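Search articles Enter keyword Go

At Otlow, the rule sheet for two-armed assembly fits on 2 pages. Zoi Sfakianakis wrote it in June, after 126 test runs which did not agree with each other. The first rule is simple: one hand works at the board, the other stays up and away from it until it is called. The second says that every blue part must have its written start position, also the small pegs.

Lefteris Stefanou, who checks the runs, wanted 13 rules. They kept fewer.

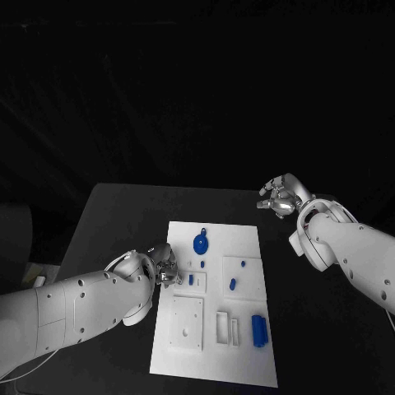

He still asks for one more, about who may change the order of the steps during a shift, and Sfakianakis has promised him an answer before the next revision.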